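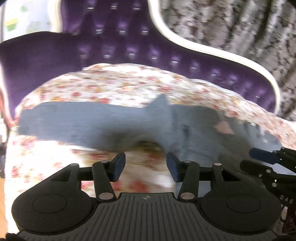

Ticket 578 – Floral cloth, color run after first wash

I'm writing about the tablecloth fabric I bought from the Tiongson range, and I'm sorry in advance that this will be a long one. I have washed table linens for more years than I care to admit, and I like to think I know my way around a label, but this one has me stumped. The print is the dense little one, small red, pink and orange-yellow flowers with green leaf sprigs on white, and you will understand that with so much red packed in against a white background, even a small bleed is a worry. I bought two lengths from the Stultcombe store last December and kept them folded in the hall closet until this summer. The first length went through a warm wash with the Hedodine powder and came out with a pink blush along one hem, maybe as wide as my hand. The second length has not been washed at all, and I would dearly love to keep it that way until I hear from you!

What I have tried so far, in order:

1. Rewashed the first length by itself in cold water, same powder, half the usual scoop. The blush got a little lighter but it was still there.

2. Soaked it overnight in the laundry sink with plain cold water. The water was faintly pink in the morning, so I changed it and left it until lunch. Clear the second time.

3. Dabbed the hem with a white vinegar solution. My sister swears by this. I saw no difference, though the laundry room smelled like a pickle jar for the rest of the day.

I have not put it in the dryer – I know enough not to do that with a stain still in it. It is hanging on the line in the back porch for now, out of the sun.

My questions are whether the blush can still be lifted, and what I should do differently with the second length. It is meant for my niece's engagement lunch, and I have my heart set on the two tables matching.

Waraporn Petchrat

Reply from Restora fabric care, September 5, 2025

Thank you for such a thorough write-up, Waraporn, it saved us a whole round of questions. Please leave off the vinegar. You did exactly right to keep it away from the dryer, and a blush that has already faded once will usually fade again.

Fill the sink with 9 quarts of cool water, stir in the oxygen soak until it has dissolved, then lay the cloth in loosely so the hem isn't folded against itself. Check it every hour or so, and rinse until the water runs clear. For the unwashed length, snip a scrap from inside the seam allowance and press it wet between two white paper towels. If the towel stays white, go ahead with a cold gentle cycle, nothing else in the drum, and take it out the moment the machine stops. If color shows, write back before washing and we'll talk about a color catcher sheet.

Update from customer

Well, I am so pleased! Four hours in the soak and the hem is white again, or near enough that I had to carry it to the window to find the spot. The scrap test on the second length left a tiny pink smudge, so I am holding off as you said. Could you tell me which sheets you like, and whether one is enough for a cloth that size or should I use two?

Status: open, waiting on Restora

400 views · 2 comments · Share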